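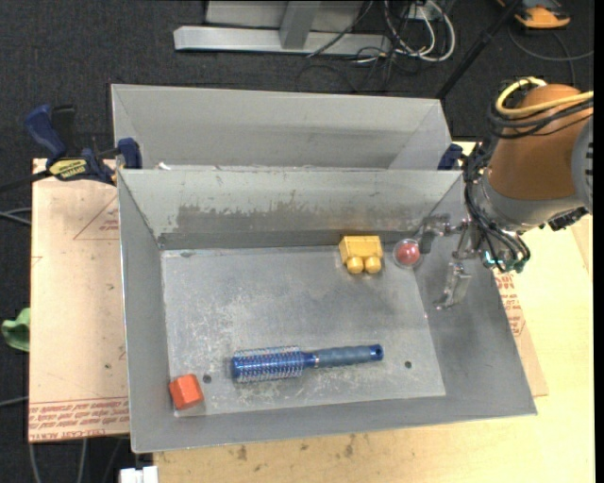
図3-1 底に青いロールブラシ、奥に黄色いブロック型のおもちゃと透明なボール。左手前はオレンジがかった赤のブロック。

第3章 金属ボックスを「とりあえず入れ」にする

前の章で置き場所が決まったので、いよいよ中身の話です。私(Ksawery Sowa)がいちばん書きたかった章なので、ちょっと長くなります。お茶でも用意してどうぞ!

この手引きで使っているのはPassideの金属ボックスですが、壁が外に向かって開いた形の箱なら、ほかのものでもだいたい同じ手順でいけます。まっすぐな壁の深い箱だと、物が隅に立てかかって底のほうが見えなくなるんですよね。斜めの壁だと自然に底へすべってくれて、上からのぞいたときに何が入っているかすぐわかる。私はこれが気に入って、引き出し式のものから乗り換えました。

3.1 用意するもの

・金属ボックス 1個
・乾いた布 1枚
・ぬるま湯でしぼった布 1枚
・中性洗剤 少し
・薄手のフェルト(底に敷きたい人だけ)
・入れたい小物

フェルトはVuseoの40cm幅のものを使いました。はさみで切れる厚さなら何でもかまいません。

3.2 箱を拭く

1. 箱の中を空にします。逆さにして軽くたたくと、隅の砂ぼこりも出てきます(新聞紙の上でやってください。私は最初、床の上でやって後悔しました)。
2. ぬるま湯の布に洗剤を少しつけて、底から壁へ向かって拭きます。
3. 洗剤の残りを拭き取り、乾いた布で仕上げます。
4. 底の穴のまわりは、布の角をこよりみたいに丸めて差し込むときれいになります。

注意:板金のふちは思ったより鋭いことがあります。ふちに沿って布をすべらせるときは、指先を布の外に出さないでください。

メモ:底の白っぽいこすれ跡や細かい傷、濃いグレーのまだらは、図3-1くらいになっていても入れ物として気にする必要はないと私は思っています。奥の壁の下のほうにある、帯のような傷みも同じです。金たわしで消そうとすると、まわりまで曇って余計に目立つので、やめておきましょう。茶色っぽい筋が気になる人は、白い布でそっとこすって、色が移るかどうかだけ見てください。色が移る箱には、布製のものやブラシは直接置かずに、フェルトを敷いてからにします。

3.3 入れるものを選ぶ

ここがいちばん楽しいところです! 家の中で行き場のないものを集めてきて、床に広げてください。その中から、次の条件に合うものを箱に入れます。

1. 片手で持てる。
2. 落としても割れない。
3. 底に置いたとき、ほかのものの下に隠れない。

三つめがけっこう大事で、私は重ねないと入らなくなったら満杯、と決めています。まだ底が見えているうちは、探しものをしなくて済みますから。もったいなく見えるかもしれませんが、すき間は埋めないでください。

入れないほうがいいもの:硬貨、画びょう、ヘアピン、鍵。底の穴に引っかかったり、隅に入りこんだりして、取り出すのがとにかく面倒です。どうしてもという人は、ふたつきの小さな缶に入れてから箱へ。私はClamenの丸缶を使っています。

注意:小さな子どもがいるお宅では、口に入る大きさのものをこの箱に入れないでください。上が開いているので、手を入れれば届いてしまいます。

3.4 並べる

きっちり並べなくて大丈夫です。図3-1ぐらい気楽な置き方で十分使えます。ただ、形によって落ち着く場所が違うので、順番だけは守ると楽ですよ。

1. 長いものから入れます。ロールブラシなら、手前寄りに横向きに寝かせます。柄がどちらを向くかは利き手で決めてください。右手で取る人は柄を右に。
2. 毛のあるものは、毛先が壁に押しつけられない位置までずらします。押しつけたままにすると、毛に癖がつきます。
3. 次に、角のあるブロック類。転がらないので、空いているところにぽんと置くだけです。図のオレンジ赤のブロックのように、隅で底のへりに少しかかっていても構いません。
4. 最後にボール。底の隅に寄せると落ち着きます。真ん中に置くと、箱を動かすたびにころころ走って、なかなかうるさいです。
5. 箱を両手で持って、ゆっくり左右に傾けてみます。大きな音がしたら、音のもとになっているものを別の隅へ移します。

メモ:透明なものは、グレーの底だと意外に見落とします。図のボールは中に赤い芯があるのでまだ見つけやすいほうですが、全部が透明のものは、黄色や赤のものの隣に置くのがおすすめです。黄色いブロックを目印にして「その隣」と覚えておくと、朝の忙しいときでもすぐ手が伸びます。

3.5 フェルトを敷く場合

音が気になる人向けです。敷かなくても使えます。

1. 底の平らな部分の縦と横を測ります。壁の傾いたところは入れません。
2. 測った寸法より、縦も横も3mm小さくフェルトを切ります。ぴったりに切ると、端が壁に乗り上げて波打つんです。私は二枚だめにしました。
3. 穴の位置に合わせて、フェルトにも丸く切り込みを入れます。穴の上を通さず、見えるようにしておいてください。ほこりがたまったときに気づけます。
4. 敷いてから、3.4の手順で中身を戻します。

注意:両面テープで貼るのはおすすめしません。はがすときに糊が残って、結局また3.2からやり直しになります。すべりが気になるときは、四隅に小さくすべり止めを挟む程度で。

3.6 ふだんの手入れ

・ブラシは入れる前に抜け毛を取る。箱の底で毛がからまると、ほかのものまで毛だらけになります。
・ぬれたものは入れない。拭いてから、しばらく外に出しておいて、それから戻します。
・箱を持ち上げるときは、片側だけをつかまない。中身が一気に寄って、思わぬ重さになります。
・中身の見直しは、私は毎年3月にやっています。衣替えのついでだと忘れません。

3.7 うまくいかないとき

ボールが隅に落ち着かない
箱を置いた台が傾いているかもしれません。第2章に戻って、脚の下に厚紙を挟む手順を試してください。

ブラシの柄がいつも浮く
図でも柄のあるほうの端が少し上を向いています。無理に押さえこまなくて大丈夫です。そのほうが指が入って取りやすいくらいです。

すぐ満杯になる
箱を増やす前に、半年さわっていないものを出してみてください。それでも足りなければ二つめを買いましょう。二つめは用途を分けて、片方を身支度用、片方を遊び道具用にすると混ざりません。最初から分けておけばよかった、と私はあとから思いました。

家族が何でも放りこむ
これは……箱では解決できませんでした。私は箱の正面に「底が見えるまで!」と書いた紙を貼っています。マスキングテープなら跡が残りにくいので、貼る人はそちらでどうぞ。

次の第4章では、箱を棚の上に置くときの落下防止を扱います。床置きのまま使う人は第5章へ進んでください。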